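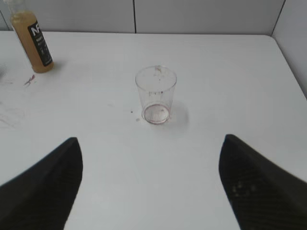

Zotara drinks table: spring progress report to the Gramoton small grants desk

Hello again! You asked for a shorter report this time and I promise I tried. It covers everything from the start of the spring period through the end of May, and the spending part is near the bottom if you want to skip down to it.

Quick refresher for anyone new to our folder. Zotara runs the shared drinks table in the two rooms we borrow for evening events, the big one at Flalanden and the smaller one at Pawłowska. You gave us money to stop using throwaway cups, to pour from big bottles instead of handing out small ones, and to find out what happens to the leftovers. That's the whole project, and I still get excited about it, which my family finds very strange.

What we did

We ran the table on eight evenings this spring. Six were at Flalanden and two at Pawłowska, where the room is only free when the choir is away. The plan said six evenings altogether, so we're ahead there, mostly thanks to the game nights asking if they could have the table too (of course they could).

The setup has settled down a lot since the winter. We cover nothing and decorate nothing now. It's a plain white top, bottles at the far side, cups in front, and people help themselves. In the winter we had a patterned cloth and it was pretty, but you couldn't see a spill on it until your sleeve was in it. On white you see every drop and speck, so things get wiped when they need wiping. I was against the change and I was wrong!

We're using clear tumblers, the tall kind that gets a little wider toward the rim. They stack well and they don't mind being dropped. The trouble with clear is that it tells on you. Red wine or berry juice left in the bottom overnight dries into a pink ring right where the wall meets the base, and a quick swish under the tap won't shift it. Streaks up the sides are the other complaint. So we've changed the washing routine: cups get a rinse before they go in the crate, then a proper soak at home with warm water and baking soda, then a soft bottle brush around the bottom. The brush matters more than the soda. I tried both separately on my own kitchen counter one night and a sponge simply doesn't get into that corner.

How the cups are doing

We logged 873 cup uses over the spring. A "use" is one cup going out and coming back, so the same cup shows up in that number again and again, as it should. We own 140 cups. A few have gone cloudy from somebody's very hot dishwasher (mine) and I've moved those over to holding pens and raffle tickets. They still count as owned, they just don't get drinks in them.

The logging itself is a sheet of paper with tally marks, and it lives in the cup crate. I know the application mentioned a spreadsheet. The spreadsheet exists, I type the sheet into it when I get home, but trying to do it live at the table was hopeless with sticky fingers and people wanting to chat.

The bottles
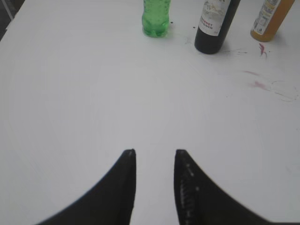
Bottles along the back of the table, the green soda bottle among them.

Putting the bottles at the back was the best small decision of the season. When they stood in the middle, people reached across each other, and tall bottles got elbowed. With the row along the far side there's a clear stretch of table for putting your cup down while you pour, and you can pour with both hands, which helps with a full bottle of soda more than you'd think.

We've kept the choice small. Something fizzy, something like juice, and on the adult evenings some wine. I'd love to offer more, but each extra bottle we open is one more that may come home half full, and the half full ones were your biggest worry in the last round of questions. Fair enough, they were mine too. Soda is the worst for this. It's flat by the next day and I haven't met the person who wants it then. Juice keeps fine in the fridge for a few days and goes home with whoever helped pack up. Wine goes home as well, or into somebody's stew.

The rule that has worked is very boring: open one of each, and don't open the second until the first is poured out. I wrote it on a card and taped the card inside the lid of the crate. Before the rule, we'd open everything at the start so the table looked generous. I do miss the generous look a bit. I've been wondering whether a jug of tap water with lemon would fill the gap, and I'd like to try that at Flalanden over the summer, if you're happy for me to call it part of the project.

Labels are worth a mention too. We turn them toward the person pouring when we set up, and within a few minutes they're facing every which way again. It doesn't matter much for the green soda bottle, you know it by its color from across the room, but people do pick up the wine and turn it around to read it, then put it down somewhere new. On family evenings we leave the wine out completely. On mixed evenings it goes to one end, with the juice well away from it, after a parent asked us for that in March. Good call, and easy to do.
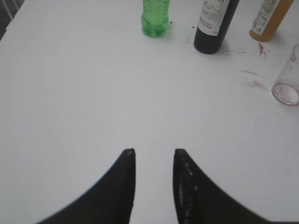
One of the Pawłowska hosts wrote back, when I sent around a draft of this report, that the table was the first thing in years to get people out of the corners of that room, and that she would happily swap the coffee urn for it. She also had a grumble, which I'm passing along as I promised I would. The room has nowhere to put used cups except back on the same table, so clean and used ones get mixed up by the second hour, and she's had to ask people to sniff before they pour. Not ideal!

She's right, and it's the main thing I want to fix. At Flalanden there's a side shelf that does the job without anybody thinking about it. At Pawłowska I'm going to bring a folding stand and a tray with a rim, put it near the door, and see if people use it. I'd also like a strip of colored tape on the bases of half the cups so the hosts can keep wine cups and juice cups apart in the wash, given the pink ring problem.

Money

Spending is under budget by a little. The cups were bought in the first period, so this spring it was mainly drinks, two brushes, baking soda and a second crate with a lid that really closes. We have nearly 40 dollars left on the equipment line. With your okay I'd put that toward the folding stand and the tray. I haven't bought either one yet. The receipts are in the usual envelope and I've numbered them this time, in pencil, in the top corner.

Things that slipped

The handout for other groups is not finished. I have the washing part and the packing part written and I keep rewriting the bit on leftovers every time we learn something new. I should just stop and print it. I'd like to move the date to the end of August, please.

The taste survey also didn't happen. We put out slips and pencils on one evening and got back a drawing of a cat and a note asking for ginger ale. I'm inclined to drop the survey and just ask people while they're pouring, and write it down after.

Next up

Summer is quieter, so I've penciled in fewer evenings and all of them at Flalanden until the choir schedule is out. The lemon water gets its tryout first, then the tape on the cups. I'd also like to visit one of your other drinks or kitchen projects if there is one nearby, mostly to see how they store their cups between events. Ours are under my stairs and the vacuum cleaner has had to move.

Let me know about the 40 dollars and the August date when you get a minute. I'm usually around after 4 p.m.

Contact Zotara | © Zotara, all rights reserved | Back to top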